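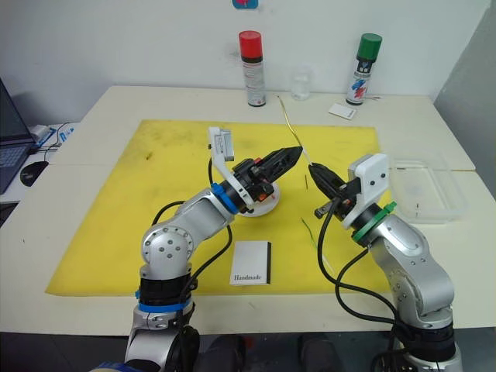
Car help > Heating and ventilation

Blower only works on speed 4 after new resistor

Asked by dunnock_estate, Monday

Fokholm estate, diesel, manual air conditioning (the rotary knobs, no climate control). In July the blower lost speeds 1 to 3 and would only run flat out on 4. I fitted a new resistor pack, a Mirkitz one from the local factor, and had all four speeds back for 9 days. Now it is the same as before. The plug on the loom side has a brown mark near one terminal and the plastic is slightly soft. The 30 A fuse is intact. Is the new resistor faulty, or is something killing it? I don't want to buy a third.

3 answers

Bereket Wolde
Accepted answer

Speed 4 bypasses the resistor on this system, so losing 1 to 3 together means the thermal fuse on the pack has opened. Check it with a multimeter on the ohms range. Open circuit across the fuse confirms it.

A new pack failing that quickly is usually down to one of two things: the motor is drawing too much current, or the pack is not being cooled. It sits in the airflow just after the blower and depends on that air.

Work in this order.

Glovebox out, pull the cabin filter. If it is packed with leaves, replace it and clear the housing. Note the arrow for airflow direction on the new one.

Battery disconnected, take the blower out (three screws, one plug) and spin the fan by hand. It should coast and stop gradually. If it stops dead, squeals or feels gritty, the bearings are worn and the motor needs replacing. Water getting past the scuttle seal is the common cause on these, so check for a tide mark under the motor.

Measure the current on speed 4 with a clamp meter that reads DC. Many cheap ones are AC only. Compare against the figure in the workshop manual for your motor, as two makes were fitted.

Replace the plug whatever you find. A terminal that has been hot loses its tension and will heat up again. Repair plugs come with short tails. Crimp and heat-shrink them, staggering the joints so they don't sit side by side. Do not fit a larger fuse.

rustysill

Mine did this. Bought a Tudose resistor and it's been fine for 2 years. The Mirkitz ones are rubbish imo.

Comment from Bereket Wolde: Possible, but the browned plug would still need doing.

k_penhale

Agree with the first answer. If the motor does turn out stiff, a used one from a breaker is a gamble, they are all the same age. Also clean out the scuttle drain on the passenger side while you are there or the new motor will go the same way.

Comment from dunnock_estate: Fan was stiff and there was rust on the shaft. Filter was not great either. Motor and plug ordered, will fit the resistor last.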